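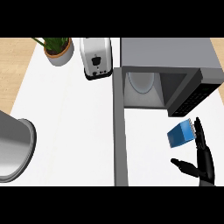
Cova 300 Solid Surface Benchtop Sealer

Print this page | E-mail this page

Updated February — Selemex Product Desk

Cova 300 is a water-based penetrating sealer for honed stone, terrazzo and cement-bound benchtops in domestic and light commercial kitchens. It is supplied ready to use and must not be diluted. The cured film sits below the surface and does not alter the gloss level of a honed finish. On polished stone, where absorption is low, use Cova 279 instead.

Suitable substrates

Honed marble, limestone and travertine. Terrazzo, cement or resin bound, with a grit finish of 800 or coarser. Cast concrete, minimum 28 days old. Unglazed porcelain, subject to a test patch.

Not suitable for laminate, acrylic solid surface, glazed tile, timber or stainless steel. Residue left on these materials dries to a grey haze and should be wiped off with a damp cloth before it cures. If it has already cured, use Selemex Haze Remover and a white nylon pad.

Preparation

The surface must be clean, dry and free of wax, silicone and earlier topical coatings. Wash with a pH-neutral cleaner, rinse twice and leave overnight. Benchtops previously treated with an oil-based enhancer need to be stripped. Clear the bench completely, including small appliances, and mask adjoining floorboards, splashbacks and sink rims. Silicone joints should be fully cured. Do not apply over fresh silicone.

Surface temperature must be between 10 and 30 degrees Celsius. Avoid direct sun through windows during application.

Application

Apply a generous, even coat with a lambswool applicator or short-nap microfibre pad. Keep the surface wet for 10 minutes, working fresh sealer into any areas that dry early. Remove all surplus with a clean lint-free cloth and buff dry. Apply a second coat after two hours. Cast concrete and travertine generally take 3 coats — test absorption with a few drops of water before deciding.

Do not allow sealer to pool around tap bases or in drainer grooves. Edges and mitres are more absorbent than the face and should be coated separately with a 50 mm brush.

Curing

Light use after six hours. Keep water off the surface for 24 hours. Full stain resistance develops over seven days, during which oil, wine, citrus and coloured spices should be wiped up immediately. Sealing slows staining but gives no protection against acid etching on calcium-based stone.

Pack sizes

Part no. CV300-1: 1 litre bottle
Part no. CV300-4: 4 litre jerrycan
Part no. CV300-15: 15 litre drum, trade accounts only

Store upright between 5 and 35 degrees. Protect from frost. Shelf life is 24 months unopened; once opened, use within six months. Product that has frozen will separate and cannot be recovered by shaking.

Maintenance

Clean daily with Mok Neutral Bench Cleaner or an equivalent. Bleach, vinegar and cream cleansers shorten the life of the treatment. Recoat when water no longer beads, typically every two to three years on a family kitchen bench and yearly beside a cooktop.

Related products: Cova 279 Polished Stone Sealer, Mok Neutral Bench Cleaner, Tokotetti Lambswool Applicator

Contact Selemex technical sales | © Selemex | Back to top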